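周四晚上终于下决心收拾手工材料了。起因是Juwita Yeoh问我还有没有橙色的,她班上小朋友要做灯笼,我说有啊有啊,然后翻了半小时没翻到……

先说结论:橙色我根本不缺,缺的是记性。每次逛Warkport看到橙色就往篮子里扔,回家一看,又是橙色。

大张的、方的、裁过的全混在一起,最烦的是不平放根本看不出哪张大哪张小。所以第一步就是摊开,一张一张摊。
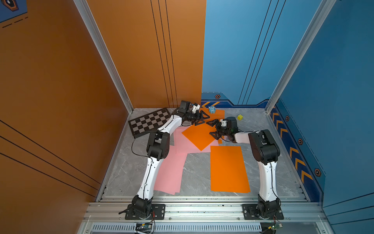
大张留着做底板,方的拿去折东西或者剪花瓣。剩下的边角料我以前都舍不得扔,这次狠狠心,比巴掌小的全送走了(Bayu Chong在旁边鼓掌,谢谢他哦)。

第二步按颜色分堆。橙归橙,粉归粉,千万别想着“先放一起回头再说”,回头就是明年。

粉色泡棉是我的最爱!软软的,一扭就是一条弧,做蝴蝶结、卷玫瑰都好看。缺点是别使劲拽,拽狠了边上会发白,我毁过两张,心疼。

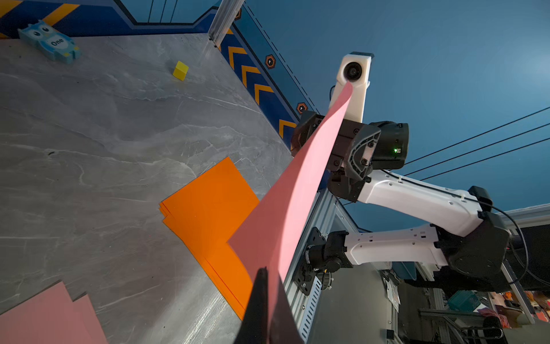
叠的时候先把四个角对齐再放手,不然堆高了会一层层往外滑。压重物就免了,我上次拿字典压了一晚,压出一道印子,到现在都没弹回来。

有人问泡棉用什么胶。我试过白胶,干得太慢,小朋友等不了;现在都用双面胶,翘边的地方再补一点点胶水。热熔胶我不敢给孩子用,自己用也要调低温。

还有人问在哪买的,楼下文具店和Warkport都有,颜色差一点点,做同一个东西最好一次买齐。我那朵玫瑰就是半路换了一批,里外两个粉,Nabila Chong非说是渐变,行吧,渐变。

Juwita要的橙色已经装袋了,明早带给她。剩下的我打算做一串小南瓜挂门上,有谁有简单一点的纸样吗?太复杂的就算了,我剪圆都剪不圆😂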